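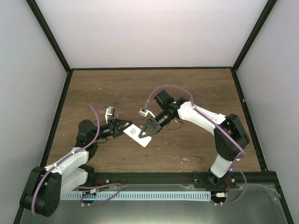

4. Wood Grain and the Search for Small Things

We now turn to the part of the study that surprised us most. The earlier sections dealt with plain tops in solid colors, where the story is fairly simple: a pale item on a dark top is easy to find, and a pale item on a pale top is hard. Wood is a much richer case. It has lines, knots and bands of its own, and the eye has to sort all of that from the thing it is looking for. Anyone who has hunted for a dropped button on a kitchen table knows the feeling!

4.1 Why wood deserves its own section

Most of the past work on visual search was done on screens, with gray or white behind the items. That makes for clean results, and we owe a lot to it. But people don't live on gray screens. They sort mail, mend clothes, roll dough and do puzzles on tables, and a great many of those tables are wood or are finished to look like it. The grain adds a direction to the whole surface. When the lines run left to right, the eye seems to follow them, and we wanted to know if this helps or hurts.

A second reason is contrast. Medium brown sits in a useful middle spot. White paper stands out on it, and so does black plastic, which means a single tabletop can serve for both light and dark items. Figure 1 shows how well a small white item reads over a brown top, even with darker shapes close to it.
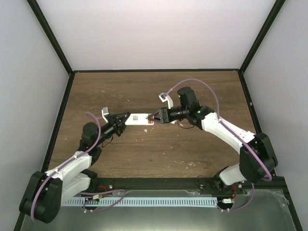 Figure 1. A small white rectangular object over a wooden tabletop, with pale gray walls on three sides.

4.2 Tops and rooms

We used two tabletops. The first, from Preller, has a fine, even grain with little change in color from one edge to the other. The second, from Vellitz, has a bold grain with wide bands. Both are medium brown, and we matched them for overall brightness as closely as we could. Matvii Hrytsenko spent many patient evenings turning sample boards under the lamps until the two looked alike from the chair, and the quality of the data owes a great deal to that work.

Sessions were held in the Woo reading room over four weeks. The blinds stayed closed and the ceiling lights stayed on, so a morning visitor and a late afternoon visitor saw the same table. The items were cut from Nurisix card stock in white, tan and black. Each person sat at the long side of the table, looked away while the items were laid out, and then turned back on a spoken cue and pointed to the one that had been named.

Forty adults took part. They came from all sorts of trades, among them a piano tuner, several nurses and a baker who turned out to be very fast indeed. We didn't screen for skill, as we wanted the spread you would find in any town. All of them read a line of small print at the table before starting, wearing glasses if they normally did.

4.3 Grain direction

Here is the result we are happiest to report. On the bold Vellitz top, people found white items faster when the grain ran across their view than when it ran away from them. The gap was clear in the first block and was still there in the last, when everyone was well used to the task. On the Preller top the gap shrank but kept the same sign. Tan items showed the largest effect by far, and black items showed almost none.

We think the reason lies in how people scan. Hertta Kiiskinen went through the eye traces and found that most people sweep from side to side by habit, much as they read. When the grain runs the same way, its lines pass by smoothly and a small card breaks them. When the grain runs away from the viewer, every sweep crosses line after line, and each crossing is a chance to be pulled off course. It's a lovely, simple account, and it also fits the black items, which are so strong against brown that no amount of grain can hide them.

4.4 What stands behind the table

Walls matter too. A top is never seen alone; its far edge meets something, and that border draws the eye. With plain, pale walls, people spent little time looking past the table. When we hung a patterned cloth behind it, glances to the back rose sharply, and search slowed on both tops. The strength of the border seems to play a part as well. A dark line between wood and wall marks where the search area stops, and several people told us, without being asked, that they liked having a clear end to the table.

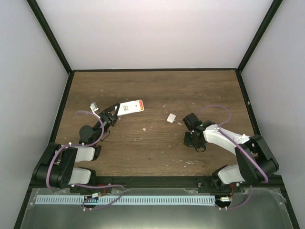
Figure 2. Brown wood grain bordered by pale gray-white walls, with black edges along the corners and the back of the table.

4.5 Crumbs, flecks and other small clutter

One more finding came from a happy accident. On a Wednesday, paper dust from the cutting mat was left on the Vellitz top, and that day's searches for white items were slow across the board. We set that day aside and then tested the matter properly, with flecks of white card scattered on purpose. A light scatter slowed the search for white items and left black ones alone. Spreading the same flecks evenly did more harm than leaving them in one pile, which people soon learned to skip.

This has a pleasing practical side. Sweeping the flecks into one corner brought back most of the lost speed, even with nothing taken off the table. We have not tested larger clutter such as cups or tools, and the size of the flecks was held the same throughout. Glossy finishes are also still open, and the shine from a window may well change the picture for white items in particular. Section 5 takes up lighting, starting with a single lamp placed to the left of the viewer.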